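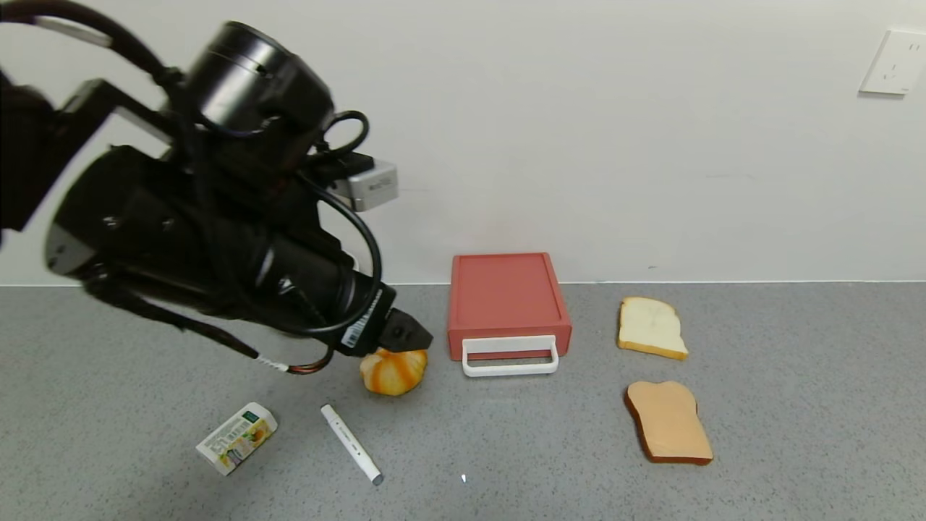
3.2 Table surfaces and the line at the wall

The second part of our study concerns the tables where people put things down, sort them and leave them. In the first part (Section 3.1) we looked at shelves and drawers, where each object has a place which somebody decided before. A table is different. Its surface is open, and the order on it must be made again every day. We wanted to know how much of this order depends on the surface itself, on its color and pattern, and how much depends on the habits of the people who use it.

We visited rooms in the Grumach building and in the older Makowska house. In both places the rooms are shared, and the tables are cleared in the evening by the last person who leaves. We recorded 133 tables. For each one we noted the color, the pattern, the distance from the wall and the kind of edge. The tables standing free in the room were kept in a separate group, and we return to them in Section 3.4.

Most of the tables which stand at a wall belong to the type in Figure 4, with a gray speckled top and a plain, off-white wall behind it. The top and the wall meet along a straight, thin pale seam. We call this the back line. It received more attention in our interviews than we had expected. Many people told us that they begin wiping at the back line and pull the cloth toward themselves, while others begin in front and push. The second group more often reported that small things collect at the back, mainly crumbs, paper clips and the dust from erasers.

The speckled pattern brings a problem of its own. On a top of one color, a crumb is seen at once. On a speckled top it may be taken for a part of the pattern, and people then check with the palm of the hand. Cleaning staff at Makowska described the same habit - they "read" the table with the fingers before they decide if it needs a second wipe. At the same time, users judged the speckled tops as cleaner than the white ones at the end of the day. We do not think that they were cleaner. In our hand checks the two kinds did not differ clearly.

During the eight weeks of the diary period, which ended in July, users wrote 3319 entries in the Mundumik diary form. An entry could be up to 1000 characters long, but most were only a few words. We coded each entry by the action (wiping, moving, stacking, leaving) and by the part of the table where it happened. Entries that did not name a part were left out of the comparison.

Two results should be mentioned before the detailed tables. First, objects near the back line were moved less often than objects near the front edge, also when they belonged to another user. Several entries said that a thing against the wall "looks stored". Second, after the Rimadance mats were placed on a part of the tables, stacking moved to the mats and the uncovered surface was wiped more often. We did not ask for this, and the instruction sheet said nothing about wiping. The effect was weaker at Grumach, where some users already had trays of their own.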